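Posted in Automation at Work > Rules, standards and good practice

Do I need a written soft-goods rule for a tabletop arm, or is this just paperwork?

Constanza Painemal

I run a small bench at Hekard where an arm with a two-finger gripper handles cloth items: bags, folded cloths, little baskets with cloth in them. It does not go fast and it does not lift anything heavy. We have been going for 59 shifts without anyone getting so much as a pinched finger.

In January a consultant from Figueroa came through and left us a draft rulebook. Most of it reads like it was written for a car plant. The parts I am stuck on are these:

The table must be "clear of all items not part of the current task" before the arm moves.

Every fabric item needs its own approved grip point, written down, with a drawing.

Any grip on a single layer of cloth has to be logged as a deviation.

The log has to be kept for 600 days.

I have tried to be fair to it. But a bag is never the same shape twice. You can draw a grip point on it and by the next run that spot is folded under itself.

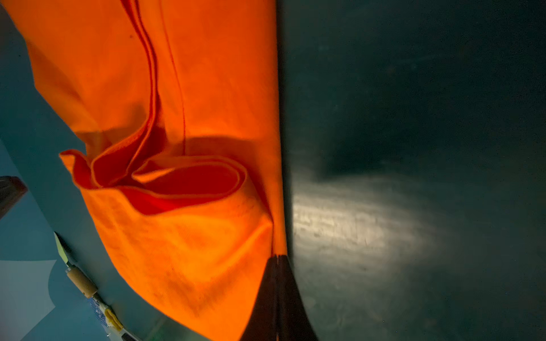 Gripper closed on the right-hand edge of the orange cloth, fold partway up.

So where on that would you put the approved point? And which layer is it holding? I can argue it either way, and if I can argue it either way then I don't see what the log is worth. The consultant's answer was that the rule is "in line with the standard." When I asked which standard and which clause, I got a promise of an email. Still waiting.

I'm not against rules. I want to know which of these do any work and which are there to make the binder thicker. Also, does anybody have wording that has survived a real audit? Ours is internal, but the person doing it likes binders.

Iason Panagiotou

I have written rules like these and I have had to live under them, so take this as coming from both sides.

Start by asking for the clause number in writing. "In line with the standard" can mean almost anything. The published robot safety standards I have worked with are mostly about people: what happens if a hand or a head is in the wrong place, how the thing stops, who is allowed to restart it. I have not come across one that tells you which layer of a bag to hold. If your consultant has, good, let them show you the page. Until then I would call the grip drawing a house rule and judge it on whether it helps.

I don't think it helps. A fixed point works for a part that keeps its shape. For cloth I would write down a type of place: a free edge, a hem, a rim, a handle. Then say what is off limits. Ours says no gripping in the middle of a panel if an edge can be reached, and no closing on a fold if the operator can't see what is under it. Short enough that people remember it. The single-layer deviation I would drop completely. If the cloth tears or gets dropped, log that. If it was held by one layer and nothing happened, what exactly deviated?

On the clear table rule I am going to disagree with you a little, even though you only half complained about it. It is badly worded, but there is something in it. Look at what is lying next to the cloth in your photo. That slim tool with the yellow piece on it is right beside the bottom of the fabric, and there is a dark brown thing further left. Are they part of the task? Maybe they are, I can't tell from here. If they are, they should be on the item list for that run. If they aren't, then that is the rule you should be keeping. Cloth drags, and whatever it drags over can come along with it. I had 5 stoppages in one month from exactly that, and a pen was to blame for most of them.

The wording we ended up with:

"Before each run the operator compares the table with the item list. Anything not on the list is removed. Anything on the list may be anywhere on the table unless the list says otherwise."

That went through an audit at Samus with one comment, and the comment was about the font.

Where I get suspicious is when people want the items to have fixed positions as well. It sounds tidy and it falls apart as soon as soft things touch each other. Take a bag standing in front of a basket.
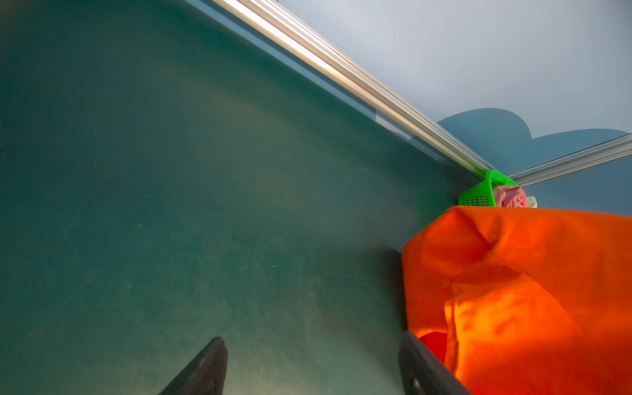
You can measure the basket against a corner if you like, since plastic stays put. Then the bag slumps over the lower part of it and your drawing is wrong, though every item on the list is present and there is nothing unsafe going on. We wasted weeks on position tolerances for this sort of setup. In the end we wrote "basket reachable, handle not covered" and an operator can check that by looking.

One more thing to put in, and I would rank it over everything from Figueroa: say who may reach onto the table and what state the arm has to be in when they do. Open fingers do not mean the arm is stopped. People read open as safe – I have done it myself – and no clear table rule is going to save you from that. If your draft has pages on cloth layers and one line on hands, it has been put together backwards.

As for the 600 days, ask what happens on day 601. If there isn't an answer, pick a period that matches how long you keep your other maintenance records and move on.

ovuro_bench

we use the Ovuro checklist, 1372 lines, passed every audit. just tick them all at the start of the shift, takes no time

Iason Panagiotou

If ticking 1372 lines takes no time then they aren't being read. I would not show that to anybody as good practice. I'd be curious how many of them mention hands.

Constanza Painemal

Thanks, Iason. Fair point on the tool. I'm taking your item list wording more or less as it stands and cutting the grip drawings down to a table: edge, hem, rim, handle, and a column for off limits. I'm less sold on dropping the single-layer log altogether. I don't believe in it, but roughly half of the audit score is "deviations recorded," and a blank page looks worse to our auditor than a silly one. I may keep it for a month, see if a single entry is ever used for anything, and then ask to have it taken out with that as my evidence.

The reaching rule was one line, as you guessed. It said "operators should take care." I've crossed it out and written that the arm is stopped, and confirmed stopped at the panel, before a hand goes past the rail. If the email with the clause number ever comes I'll post it in this thread.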